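Forum > Maison et bricolage > Rangement

Sujet : Faut-il trier avant d'acheter des boîtes ?

evelien_vl
26 janvier 2025
Bonjour à tous. Nous emménageons dans 50 m² avec deux enfants et un placard d'entrée qui a la profondeur d'un dictionnaire. Ma sœur m'a offert le numéro d'octobre de Flerkby, la revue de rangement qui vous fait culpabiliser dès le sommaire. Leur consigne : acheter les contenants d'abord, trier ensuite. Je penche pour l'inverse. Vos avis ?

kozma81
Trier d'abord, évidemment. J'ai fait le contraire il y a trois ans et je suis aujourd'hui propriétaire de très belles boîtes vides, rangées dans une boîte plus grande.

Bianka B.
Pas d'accord avec kozma81. Sans contenant, on fait des tas, et chez moi un tas a une espérance de vie de quatre ans. Le bac donne une limite : quand c'est plein, on arrête.
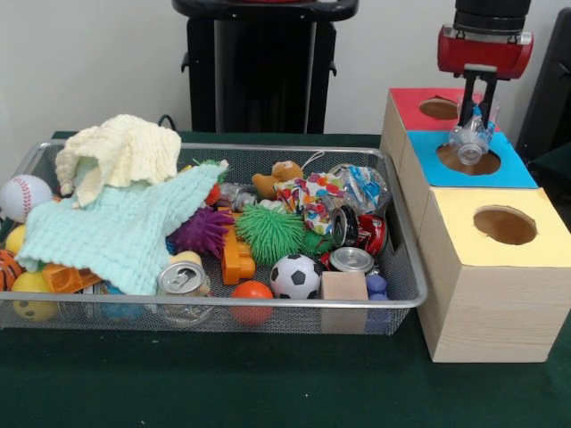 Bac grillagé avec couvertures et balles

Couvertures et balles dans le même bac grillagé, moi ça me va très bien. On voit ce qu'il y a dedans, on attrape, on remet. Les puristes feront trois catégories avec étiquettes.

kozma81
Je suis un puriste et je fais des étiquettes. Une balle de baseball sous une couverture au crochet, ça s'appelle une balle perdue.

Oláh K.
Le grillage, attention aux mailles du tricot. J'ai sacrifié un plaid de ma belle-mère de cette façon - elle m'en parle encore, le plaid aussi d'une certaine manière. Chez Prumholm ils vendent des housses en coton pour le fond, mais au prix de la housse on rachète un bac.

evelien_vl
Merci ! Donc si je résume, Bianka achète, kozma81 étiquette et Oláh déconseille. Et pour le placard de l'entrée ?

Kam-wah
Enlève la porte. Tu gagnes de la place et tu perds l'illusion, ça se compense.

Bianka B.
Surtout pas ! Une porte fermée, c'est le seul rangement qui ait jamais fonctionné chez nous.

kozma81
Et voilà comment on finit avec plus de 50 sacs en tissu derrière une porte.

Bianka B.
Je n'ai jamais donné ce chiffre sur un forum public.

Oláh K.
Pour un placard peu profond : patères à 81 cm du sol pour les enfants, une tablette au-dessus pour les adultes, rien par terre. Mesure aussi la plinthe, moi j'avais oublié et la tablette du bas rentre de travers depuis.

evelien_vl
Plinthe mesurée, elle fait 3 cm. Je commence par trier les manteaux et je garde la porte pour l'instant.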